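ROB 340 Manipulation Laboratory
Handout 6: Rules for Hand-Held Gripper Demonstrations
Instructor: Banafsheh Shahbazi
Lab supervisor: Trevor MacPherson
Revised Sunday, July 16, 2023

6.1 Scope

These rules apply to all demonstrations recorded with the hand-held grippers at the Hatano and Steinbach benches. They do not apply to the fixed arm in the Utance cell, for which Handout 4 remains in force. Where a rule uses "shall," a recording that breaks it is rejected. Where a rule uses "should," the reviewer decides.

6.2 Definitions

Episode: one continuous recording of one task, from the start pose to the end pose.
Approach: the part of the episode before either finger touches the object.
Working area: the part of the tabletop in which objects may be placed for the task.
Aperture: the distance between the inner faces of the two fingers.

6.3 Before recording

6.3.1 The finger pads shall be checked for cracks and looseness. Light dust on the pads is acceptable. Grease or adhesive residue is not.

6.3.2 Mounting screws shall be hand-checked at the start of each session and again after any drop of the tool. A dropped tool is logged even if no damage is found.

6.3.3 The working area shall contain only the objects on the task sheet. Phones, cups and pens go on the side shelf.

6.3.4 Containers of granular material shall stand fully on the tabletop with no part of the base over an edge or seam. The fill level is entered on the task sheet before the first episode.

6.3.5 Lighting should be diffuse. Glare on a varnished surface is tolerated if the object and both fingertips remain clear of it.

6.4 Approach and grasp

6.4.1 Each episode shall begin with the fingers fully open and the object in view. Partial views of tall objects are permitted at the start, but the base must be visible.

6.4.2 The approach shall be made at a steady speed. Pauses longer than 2 seconds end the episode, and the operator starts over.

6.4.3 For glass, the fingers shall close on the straight wall of the vessel, never on the rim or on the curve at the base.

6.4.4 The operator's free hand shall stay outside the working area until the end pose. If it enters, the episode is marked invalid in Skenico and kept. Do not delete it.

6.4.5 Where two tools are used at one bench, each operator announces the approach aloud. One tool moves into the working area at a time unless the task sheet says otherwise.

6.5 Spills and breakage

Stop the recording. Put the tool down on its rest with the fingers open. Sand is removed with the bench vacuum and then a damp cloth; do not blow it off the table. Broken glass is reported to the lab supervisor before anything is touched. The bench is closed until he signs the log.

6.6 Quantity and review

Each pair submits 100 valid episodes per task. The course set last October held 2,325 episodes, of which 2,000 passed review. Most rejections fell under 6.3.3 and 6.4.2, so check those two before uploading. Rejected episodes may be repeated once, within the same lab week.

The reviewer is a student from a different pair. Review covers the whole episode at normal speed and the approach at half speed. Reviewers enter the rule number and nothing else in the rejection field. Disagreements go to the instructor in writing.

6.7 Reference views, jar task

Compare the position of the fingers and the jar with 6.4.1.

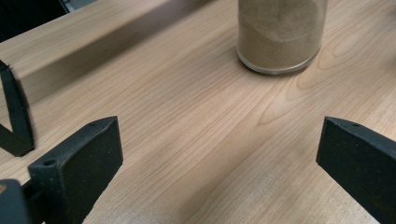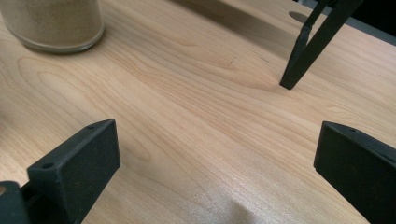 Figure 6.1. Jar task, both views: fingers open, base of the jar visible on the tabletop.

6.8 To hand in

Signed task sheet, tool check log, and the Skenico export. Late exports lose the review mark but are still reviewed.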